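Clirnach Household Repair Notes
README, last changed 14th December 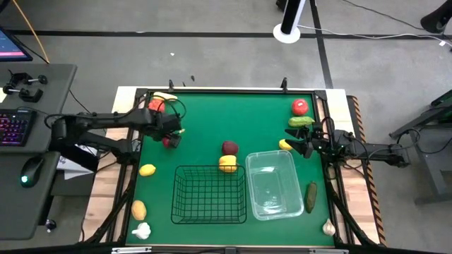 Clirnach is a table of 3318 short notes on fixing things at home, pulled from the old Grullmont message board before it closed. Each row is one repair as the person told it: what broke, what they tried, what they paid, and whether they said it worked. I put it together and I don't trust a good part of it. Please read this before you make a chart.

What's in the table

item: the thing that broke, in the poster's own words
fault: my short label for the problem
tried: free text, spelling left alone
cost: whole dollars, blank if not given
outcome: fixed, partly, no, or unclear
year: year of the post

Where it came from

The board had far more posts than this. I kept threads where the first poster came back at least once, which already tilts things toward people who care a lot about their dishwashers. Another 264 rows came from the Tornunwood newsletter and are marked with a T. Those were edited before they were printed, and they read like it. Every one of them ends well. I would leave them out of anything serious.

What "fixed" means

Less than you'd hope. A post goes up an hour after the repair, the faucet has stopped dripping, everyone says congratulations. Very few people came back in a month to say it was dripping again. The Mnguni summary that has been passed around claims most home repairs succeed, and it uses an early copy of this table to say so. The table can't support that. It can tell you what people said on the day.

Costs

Blank means blank. It does not mean free. The early copy turned blanks into zeros, which made home repair look wonderfully cheap, and I still see that average quoted. Tools are almost never included. One poster lists a cost of 900 for a toilet handle, and I suspect a missing decimal point, but I left it as written.

Labels

I did the fault labels alone, over too many evenings in October. I went back over 1000 rows later and disagreed with myself more than I liked, mostly on "worn" against "broken." Merge those two if you can.

Known problems

Duplicate threads under different titles, not all caught
Washers (the machine) and washers (the ring) mixed up in item
Years before the board's second move may be off by one

Use

Free to copy and change. Keep this file with it. Corrections are welcome if they come with the row number and the reason. "Seems wrong" is a feeling I already share.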